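Masters swimming – entering a two-day meet when you can only do one day
Posted in Swimming > Meets and Competition
December 28, 2024

Plistdale_late_starter

I joined a masters club in October after a long gap from racing and our coach has put my name down for the Grernska winter meet. It is my first one since I was at school and I have a few things I can't work out from the entry pack.

The meet runs over a Saturday and Sunday. I can only do the Saturday. The 100 free and 50 back are both that day but the 200 free, which is the one I have trained for, is on Sunday morning. The pack says relay teams have to be declared by the Friday night and I have been put in the mixed medley relay on the Sunday without being asked. Can I be taken out of a relay once the club has sent the names in, or does that scratch the whole team?

Also, the entry form wants a time for each event. The only times I have are from training with a push start, on a pace clock, in a 25 yard pool. The meet is in a 25 metre pool. Do I convert them, or put no time?

Last one. How long before my first race should I be in the water? Warm-up is listed as one slot for women and one for men, and then there is a gap of 2 hours before the 50 back comes round.

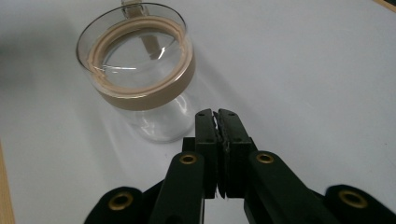
I should add that I am not worried about where I come. I would just like not to make a mess of it for the other three in the relay.

Nantana Thaweesak

Relay first. At most meets the club declares a team, and the names and order go in on a separate slip on the day, normally an hour or so before the session. Until that slip goes in, your coach can swap you for anybody of the right sex who is entered at the meet and keeps the team in the same age band. Check the age band, as it goes on the total of all four ages and one change can move you up or down. Tell your coach tonight and not on the day. It will not scratch the team unless there is no one to take your place.

Times. Don't put no time unless you have to. Swimmers with no time usually go in the slowest heat, and if you are quicker than that you will swim on your own at the front with nobody to race. Convert the yards time to metres (there are tables online, or add 11 per cent) and leave it at that. A dive start will make you a bit quicker than a push, but you are out of practice, so I would not take anything off for it.

For the gap, do the full warm-up in your slot, then get dry and put on a tracksuit, socks and a hat. If the pool has a swim-down area, get back in for ten minutes shortly before your race. The old Suwannarat baths had one behind the diving pit but I don't know about the Grernska pool. If there isn't one, arm swings and skipping on the spot do nearly as well.

Eat something small in the gap – a banana or half a sandwich. Cafés at pools tend to run out by midday.

vovel_lane6

agree with above. take two pairs of goggles and practise a few dives beforehand if your club lets you, mine came off in my first race back and I did 7 lengths of a 200 with them round my neck

Plistdale_late_starter

Thanks both. I have messaged the coach and she has someone who can do the backstroke leg, same age band. I have put a converted time in for the 100. Nantana, do you know if the backstroke ledges are used at these meets? I have never started off one.

Nantana Thaweesak

Some pools have them, some don't. You don't have to use the ledge if it is there. Ask the official behind your lane to lift it out of the way before your heat is called.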